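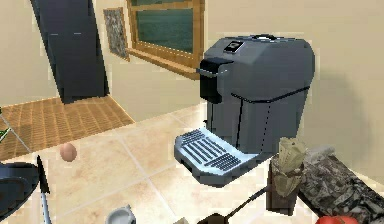 My aunt kept her coffee in a biscuit tin with a stag on the lid, and I think I was eleven or twelve before I worked out that other people's coffee did not taste very slightly of shortbread. I mention it because I've been giving up coffee this month (giving up is too strong, I'll come to that) and I have found myself thinking about her kitchen far more than I have thought about it in years.

It began just after New Year. I'd been sleeping badly since the autumn, the sort of sleep where you go off perfectly well and then lie there at ten to four listening to the boiler and composing letters to the council. My friend Kazue Tamura, who has put up with my complaining since we shared a very damp flat in Anddale, asked me how many cups I was having. I said three. She looked at me. I said well, three before lunch. And then she asked what I had after lunch, and I changed the subject to her daughter's driving test, and she let me, because she is a kind person, but I went home and thought about it.

The truth was six, and on a long day seven. I had no idea! If you'd stopped me in the street I would have told you I was a moderate coffee drinker, and I'd have believed it. But there was the one in bed, and the one with toast, and then the one at my desk that I make mostly for the walk to the kettle, and so on through to the little one after supper that I've always thought of as a sort of pudding.

So I decided on two a day for January, both before noon, and to write down how it went. I bought a notebook for the purpose, naturally. I can't start anything without a new notebook. It has a green cloth cover, and the first four pages are very neat and the rest looks as if it was written on a bus, and some of it was.

The first few days were horrid, I won't pretend otherwise. I had a headache that sat just behind my left eye and I was short with everybody, including a perfectly nice young man on the telephone who only wanted to read me my meter number back. I went to bed at half past eight two nights running. On the fourth day I stood in the hall with one shoe on and could not for the life of me remember where I'd been going. (The dentist. I was late, and they were very good about it.)

But somewhere in the second week it lifted, and I noticed that the two cups I was having had become tremendously important. I used to drink the first one while doing three other jobs, and I'd often find it on the bathroom windowsill at lunchtime with a skin on it. Now I sit down. I have the blue cup, the one with the chip I turn away from my mouth, and I sit at the end of the table where the light comes in and I drink the whole thing while it's hot. Some mornings I put the wireless on and some mornings I don't bother.

The afternoons have been the difficult part. It was never thirst, you see, it was having something to get up for. I've always worked in little stretches with a kettle at the end of each, and when you take the kettle away the stretches all run together and you look up and it's dark and your foot's gone to sleep. I tried hot water with lemon, which everyone recommends and which I think is a miserable thing to give a person in winter. I tried a dandelion root powder called Sosevix that my neighbour swears by. I wanted very much to like it. It smelt of wet hedges, and I got through half the tub out of stubbornness before I gave the rest back to her, and she was delighted, so that was all right.

What has worked, and I'd never have guessed it, is barley tea. Kazue brought me a bag from her own cupboard and told me to stop being dramatic. You simmer it in a pan for ten minutes or so and the whole house smells of toast, and you can drink it by the pint at four in the afternoon and still sleep. She grew up with it cold from the fridge in summer, but she allows that hot is acceptable in January. I've made it every day since. I've even started doing it in a big jug so that there's some left for the evening, and it has replaced the pudding coffee almost completely, apart from one lapse when my brother was here and there was walnut cake.

Then last week I had lunch with Nga Đinh, whom I hadn't seen since she moved over to Droromberg, and I told her all about it at what I'm afraid was some length. She laughed and said her father would have found the whole business baffling. He had one cup a day all his life, at the same hour, very strong, with condensed milk, dripping through a little metal filter that sat on top of the glass, and he used to sit and watch it drip. If you tried to talk to him before it had finished he'd hold up one finger. Nga said that as a child she thought the waiting was a punishment and now she does just the same herself, and her boys complain about the finger.

She took me on afterwards to a small café she likes called Lục, down some steps behind the library, with green shutters and the sort of low stools that are lovely to sit on and a terrible trial to get up from. It was gone two o'clock. I want it noted that I thought about this quite seriously on the steps. But there are rules and there are old friends, and I had the coffee with condensed milk, and we watched it drip and neither of us said a word until it was done. It was thick and sweet and a tiny bit like the inside of a chocolate, and it was worth every minute of the night that followed, most of which I spent wide awake planning a herb bed.

I did some sums in the green notebook during that night, as one does. I'd been buying a takeaway cup most mornings on the way to the station as well as everything I drank at home, and when I added up what I'd spent over last year it came to 550 pounds. I checked it, then I made a cup of barley tea and checked it again. I'm not one of those people who thinks you must never buy a coffee if you want to be solvent, and I like the two women at the station kiosk enormously and would hate them to think I've gone off them. But I could have had the back gate mended. I could have had the back gate mended and gone to see my cousin in Cork, and she's been asking since her operation.

So I've settled on the kiosk once a week, as a treat, and I explained this to them rather formally, and one of them said, "You look well, love," and gave me a flapjack.

As for the sleeping, it's better. I still wake up, but nearer six, and six is a time a person can do something with. I've been getting up and reading in the kitchen in my big cardigan, and I'm 30 pages from the end of a novel I was given two Christmases ago and had stopped pretending I would finish. It's very good once they leave the farm. If you've got it sitting on a shelf looking at you, do push on past the chapter about the drains.

I asked my mother on the phone whether she remembered the biscuit tin, and she did, at once, and told me that my aunt only ever made a pot on Saturdays and when there was company. The rest of the week it was tea like everyone else. I'd had it in my head all this time that the percolator was always going, bubbling away in the corner, and I suppose that's because I was the company.

Mum thinks the tin may be in her loft. She's going to ask my brother to go up and look when he comes to do the gutters.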